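The Shared Workshop Should Simulate Before It Builds
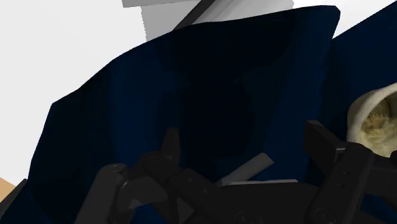 Community workshops have become a serious place to build robots, and their rules ought to reflect that. It is the position of this essay that any member who wishes to put together a robot arm on shared benches should first be asked to show the same task in simulation. The rule would cost little and would settle a number of disputes that now fall to the duty staff.

The Candodus workshop adopted such a rule in April, and its experience deserves attention. Members there had submitted 15 proposals for home-built arms. Most listed motors, brackets and power supplies in great detail and said almost nothing of what the arm was expected to pick up. Under the new procedure, each applicant must run the intended task in the workshop's simulator, Ivis, and lodge the results before bench space is granted. One application, the Duan arm, was lodged with 3,358 simulated attempts at handling household items. Its builders changed the length of the fingers twice before ordering any parts.

The usual objection is that simulation flatters the builder. There is some force in this. Cloth is the plainest case: a real coat or bag sags, bunches and catches in ways that a model made of flat facets can only approach. Friction is often guessed. Cables, which cause much of the trouble on a real bench, are commonly left out. A member who passes in Ivis may still find that the finished gripper cannot lift a sock.

These limits should be written into the rule and should not be used to defeat it. A simulated trial cannot certify that an arm will work. It can show that the reach is too short, that the fingers foul one another, or that the chosen motors are far too large for a shared room. Such faults are cheap to correct on a screen. On a bench they mean scrapped parts and a place held for weeks by a machine in pieces.

A second objection concerns fairness. Not every member owns a computer able to run Ivis well. Candodus has answered this by setting aside two machines for the purpose, bookable in the evening, and by accepting results from Clurau, a lighter program with fewer features. Other workshops should expect to make similar provision. A requirement that only the better-equipped can meet would be contrary to the purpose of a shared workshop.

Bench time should be granted on the strength of the task described and tested, and the parts list should be read second.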